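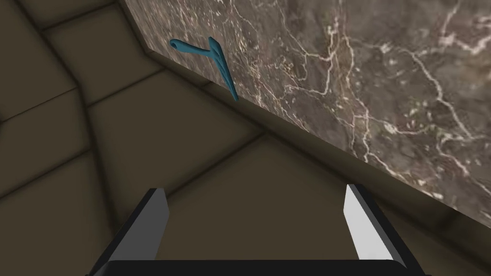 Brown marble with white and cream veins, blue hook next to it

Sealing a stone counter: how often, and did I wreck mine?
Asked 24 April 2013

Hi all! We moved into an older place in Stancombe in December and I've never owned stone anything before. The seller left a half-used bottle of Wuvach sealer under the sink with no instructions on it. I wiped some on last night, went to bed, and now there's a cloudy film that smears when I rub it. Did I kill it? And how often am I supposed to be doing this — once a year? My sister says never.
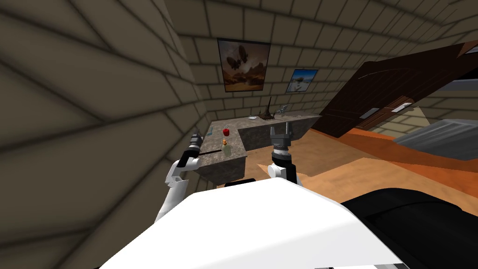

The kitchen is on the small side, so I can do the whole thing again in an evening if I have to. I just don't want to pay anyone. A guy from Hagedorn quoted me $70 only to come and look.

3 answers

Shafiq Khan
You left it on too long, that's all. Put a little fresh sealer on the haze, wait 5 minutes so it softens the old stuff, then buff like crazy with a dry cotton rag. Do a small patch first. As for how often, drip some water on it and come back in 45 minutes. Dark spot? Time to seal. If it still beads up, leave it alone (I've gone years on my granite).

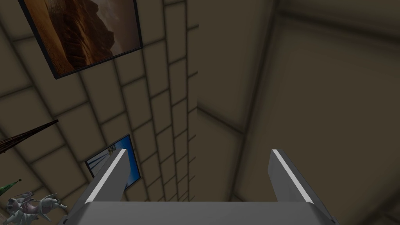 Corner where the tiled wall meets the plain one

grimidberg_mom
vinegar!! works on everything

Reply from Shafiq Khan
Please no vinegar on marble, it etches. Granite can usually take it but it's rough on the sealer.

tk_6
Same thing happened to me, took three rounds of buffing. Old T-shirts work better than paper towels. Is yours the water based kind?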